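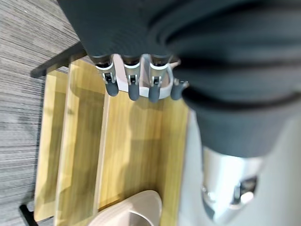

6 min read

PRESS RELEASE
For immediate release
November 27, 2024

Tribunal tells Idcombe council to hand over the Smadi bridge papers

I've waited a long time to send this one out, so forgive me if it reads a bit like a person who has had too much coffee (I have). The information tribunal has ruled that the council in Idcombe must release its file on the Smadi footbridge contract, all 891 pages of it, with only a few names and bank details blacked out. The council has 28 days to do it or appeal.

I run Idcombe Open Papers, which is me, a spare room and a very tired printer, and I'm the one who brought the appeal. I'm thrilled! I'm also a little dazed, so I'm going to set this out in the order it makes sense to me and you can cut it about however you like.

What the case was about

The Smadi footbridge is the one that was meant to join the riverside path to the station side of town. Work was supposed to be done by the time the school term started, then by the next one, and if you live here you'll know the rest, having walked the long way round by the main road in the rain like me. The contract went to a firm called Skovden. A second firm, Zernetti, also bid, and the council's own summary said Zernetti had come in with the lower price. The summary didn't say why the lower price lost, and that was the thing I wanted to know.

Before anyone rings me in a temper, there can be perfectly good reasons for picking the dearer bid. A cheap bridge that falls in the river is no use to anybody. I've never said that Skovden did anything wrong and I'm not saying so now. Nor has the tribunal, which was only asked to decide who gets to read the papers. I'd be grateful if reports could make that clear, as I got a stiff letter last time when one didn't.

So I asked the council for the scoring sheets, the notes of the meetings where the bids were talked over, and the letters between the council and the two firms. I asked politely, I think. The first answer was that the file was too big. The second was that it was commercially sensitive. After that it was both, plus a line about my request being a burden on staff, which stung a bit given that I'd offered to come in and read the thing at a desk in the corner.

I complained, the complaint went up the ladder, and most of it was turned down. That left the tribunal.

The hearing

The hearing was in October, in a rather chilly room with a clock that ticked very loudly. I spoke for myself. I'm not a lawyer and I'd never done anything of the sort, and I spent the whole of the night before writing my points on cards, which I then dropped on the way in. The panel were kind about it and gave me a moment to put them back in order.

The council had a barrister, who was courteous and very well prepared. Her main argument was that firms wouldn't bid for council work if they thought their prices and methods would end up being read by everyone, including the people they compete with. I could see the sense in that. My reply was that the bidding was long over, the contract had been signed, and the prices in it were two years old. Steel doesn't cost what it did then and nobody would copy a bid from that far back.

There was a good deal of to and fro over the scoring sheets. The council said officers would be less frank if they knew their notes might come out. I said (from card four, or possibly card six, they never did go back properly) that the officers were spending public money and that being able to show your working is part of the job. I was quite pleased with that. The panel wrote something down, and I spent the bus ride home wondering what it was.

Part of the hearing was held in private so the panel could look through the file with the council's side. I sat in the corridor with a cheese sandwich for that bit, so I can't tell you anything about it.

What the panel decided

The decision runs to a fair length and I'd urge anyone writing about it to read the whole thing, as I've only put the main points here in my own words.

The panel found that the firms' prices had been sensitive once, and that the council had been within its rights to hold them back while the bids were still open. It found that this had worn off by the time I asked. It said the council hadn't shown what harm would come from releasing the papers now, and that a general worry about what firms might do in the future wasn't enough.

On the scoring sheets it came down on my side as well. It said there was a strong public interest in seeing how the two bids were compared, and that the delays on the bridge made that interest stronger. The burden argument went the same way. The panel accepted that redacting a file this size would take staff some time, but the council had gathered all the papers together for the hearing anyway.

I didn't win on everything and I want to be straight about that. I'd asked for the names of all the junior staff who worked on the contract, and the panel said no. On reflection I think they're right. Those people didn't make the decision, and I should have left that out of my request from the start. Some legal advice given to the council also stays private, so there'll be gaps in what we get.

What it cost

People do ask, so I'll tell you. I spent almost £1,090 on copying, train fares, postage and one long phone call with a solicitor who was good enough to tell me which form I'd filled in wrongly. Some of that came from readers of my newsletter, to whom I owe a very large thank you and probably a cake. The rest was mine. Each side pays its own way in this sort of case, so none of it is coming back to me and I hadn't expected it to.

I don't know what the council spent. I've asked! I'm told I'll have an answer in due course.

What happens next

The council can ask for permission to appeal. I hope it won't. I'd much prefer to see that money go on finishing the bridge, and I've written to say so and to offer once again to sit at that desk in the corner. If the council does appeal, the papers stay shut until it's dealt with and I'll be buying more index cards.

If it doesn't, I'll put the file online as soon as I have it, the whole lot, exactly as it reaches me. I don't plan to pick out the juicy bits first, partly for fairness and partly because I don't know that there are any. It may turn out to be page after page about bolts. I'll write to Skovden and Zernetti before anything goes up so that both have a chance to comment, and whatever they send me will go up next to the papers in full.

I'm also holding an open evening at the Idcombe library for anyone who'd like help making an information request of their own. It doesn't have to be about the bridge. I've had people ask me about parking permits, the allotment waiting list and what became of the old bandstand, and all of those are fair questions. Bring a pen, and a copy of any letter you've already had back. I'll confirm the date in the newsletter once the library has told me which room we're in (the last one had no heating and I'd like to avoid it).

A quote you can use

"I asked a simple question about how our money was spent and it took two years and a tribunal to get it answered. I'm delighted with the result and I'm looking forward to some very long evenings of reading. I'd like to thank everyone who chipped in, and I'd like the bridge to open."

Please credit that to the founder of Idcombe Open Papers. I prefer to keep my name out of the papers and have managed it so far.

Notes for editors

Idcombe Open Papers is a free newsletter on council spending, planning and local court matters. It takes no advertising and isn't tied to any political party.

The request covered the bid scoring, meeting notes and letters for the Smadi footbridge contract. It didn't cover the building work itself, so please don't expect the file to explain the delays.

I can do phone interviews most mornings after 10, and I'm happy to talk on local radio provided somebody tells me beforehand which door to use. Copies of the decision are available from me by email or on paper. If you want it on paper, please allow a few days, as the printer needs a rest between jobs.

Ends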